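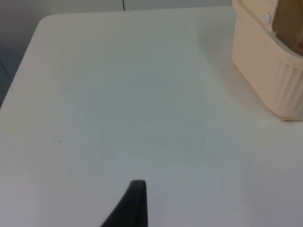 4.2 How families talked about leftovers

When we first sat down with the kitchen diaries from Clistolmont, we expected to learn mostly about shopping. What people wanted to tell us about, often at great length and with real affection, was the food left over after supper. Of the 789 households that returned a diary, 438 wrote at least one full paragraph about leftovers, even though the form gave them only a single line for it (many simply turned the page over and kept going).

Kieran Ellwood, who read the first batch, sorted these paragraphs by what the family planned to do with the food. The largest group meant to eat it for lunch the next day. A smaller group cooked extra on purpose, usually on Sunday, and thought of the second meal as the one that mattered. Soup, rice and roast chicken come up again and again in this group, and so does a kind of potato hash that several writers were sure only their own grandmother had made.

Chelsea Bickerstaff then read the whole set again without seeing the first set of labels. The two readers disagreed most often over food given to neighbors, which one had called a gift and the other had called a way of clearing the refrigerator. We talked this over for a good while and kept both labels, as the diaries themselves often say both things in the same breath.

Figure 3. A flat white rectangular object, similar to a cutting board or tray, with a pale gray surface beyond it.
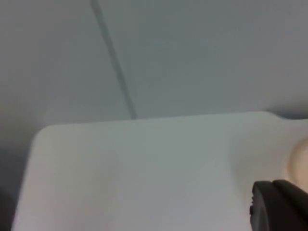

Did older cooks keep leftovers longer than younger ones?

Older cooks kept cooked food a little longer, but the gap was small and went away once we compared homes with the same number of people. Household size was the better guide: people living alone held on to a dish longest, most often because a full recipe gave them more than they could eat in two sittings.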